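4. What We Heard About Mixed Signals

I should say up front that I came into this part of the study with a bias. I have been on the wrong end of a late reply more times than I'd like to admit, and when people in our interviews told me they'd reread a two-word text for an entire evening, I was nodding before they finished the sentence. So take my enthusiasm with a pinch of salt!

The group for this section was small. We had 13 adults, all of them single at the start and all of them interested in a person they already knew a little (a coworker, a neighbor, a friend of a friend). They came to us through the Clostside evening classes, mostly the Friday pottery session, and they agreed to keep a diary for 5 weeks. The diary lived in Grodix, a plain note-taking app with a mood slider on top. I liked it because you can't go back and edit an old entry, and people do love to edit their old entries once they know how things ended.

4.1 The diaries

We asked for one short entry each time the other person did something that felt like it might mean something. That was the whole instruction. I had worried it was too loose, and for the first few days it was – one person logged a sneeze. After that the entries settled down and got a lot more interesting.

Most of them were about timing. How long until he texted back, whether she looked up when I walked in, why he said "see you" this time when last time he said "see you soon." Hardly any of the entries were about what was said in an actual conversation of any length. I had expected the opposite, and I went back through the coding sheet (we called it the Sial sheet, after the room we built it in) to check that I hadn't sorted things badly. I hadn't. The long talks were in there, but they showed up as a single line, something like "good chat at lunch," and then came a full page about an emoji.

The mood slider followed the timing entries pretty closely. A fast reply pushed it up, a slow one dragged it down, and a good chat at lunch barely moved it. Two people noticed this about themselves partway through and wrote it down, a bit annoyed. One of them kept doing it anyway, and I would have too.

4.2 Asking outright

In March we ran the second half, which I'd named the Jeson task back when I thought it would be a minor add-on. Everyone was invited to ask the other person to do one specific thing at one specific time: coffee after class, a walk before work, that sort of size. Nobody had to, and not everyone did. The ones who did told us the hour before asking was awful and the hour after was mostly a relief, including when the answer was no. I'd love to claim more than that, but a "no" from a near stranger over coffee is a gentle kind of no, and our people picked their own moment.

The walks were more popular than the coffees, and I think there's something to that. You're side by side, you don't have to hold eye contact, and a quiet stretch doesn't feel like a failure.
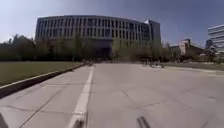
Figure 2. Paved plaza with a white painted line, a low curb and a mown lawn.

Does a slow reply mean the other person isn't interested?

Reply speed alone told us very little, and the people in our group who judged by it changed their minds from one day to the next. Whether the other person ever suggested a plan of their own was a much better thing to watch.

I've left the entries from people who dropped the task in the diary totals but out of the notes on asking. They still had plenty to say about waiting, and a few of their entries come back in the next section, where I get into jealousy and group chats.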